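In Praise of the Halfway Box

My mother-in-law, Pacita Yap, has a rule about putting things away, and for the first 16 years I knew her I thought it was a bad one. Her rule is that nothing has to go to its proper home straight off. It only has to go into a box. The box can sit wherever it likes for a day or two, and the proper home can wait until somebody has had lunch.

I was raised the other way. In our house in Trirthorpe you carried each thing to its place the moment you found it, one sock up the stairs, one spoon down again, and by evening everybody was cross and the hall was still full of shoes. I went on like that well into my married life, and I bought the gear to match. The worst of it was a set of drawer dividers from Halvorsen that divided our drawers so thoroughly that a sweater no longer fit in any of them.

What changed my mind was the small stuff. I mean the packets, the supplements somebody meant to take every morning, the shiny little wrappers with curls and leaves printed on them that feel too pretty to toss. They have no proper home, and you can stand there holding one for a good long minute, trying to think of the right drawer. Pacita would have dropped it in the box and gone on to the next thing.

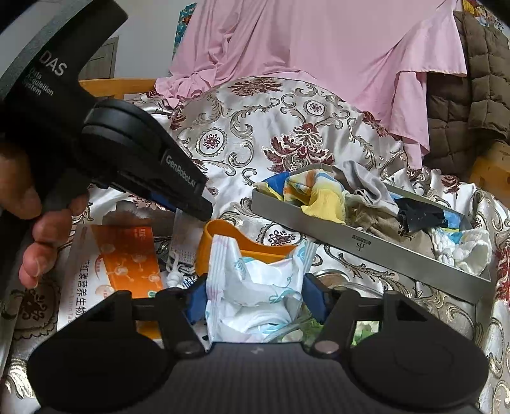
The Bed Is the Best Table You Own

I would go further than she does, and say that the place for the box is the bed. Reginald Delacroix, my neighbor and a very orderly man, tells me this is how bedspreads get ruined, and he may be right about his own. But a bed is wide and soft and at a kind height for the back, and you can't leave the job half done there forever - sooner or later you'll want to lie down.

I like a shallow box for it, too. In a deep one the socks sink to the bottom and are not heard from until August. In a shallow one, a gray knitted cuff flops over the side and reminds you that it's there.

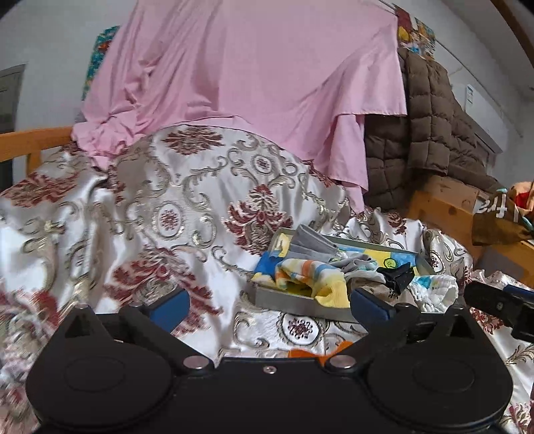 And small clothes do need reminding about. They are the first things to go missing and the last to be sorted, and I don't believe the answer is a stricter system. I believe it's a gentler one, with a bit of slack in it, where a loose heap is allowed to be a loose heap for an afternoon. Fold them if you enjoy folding. I do it with the radio on, badly, and the drawer has never complained - though my husband did once, about a pair of mismatched socks he had already worn to work.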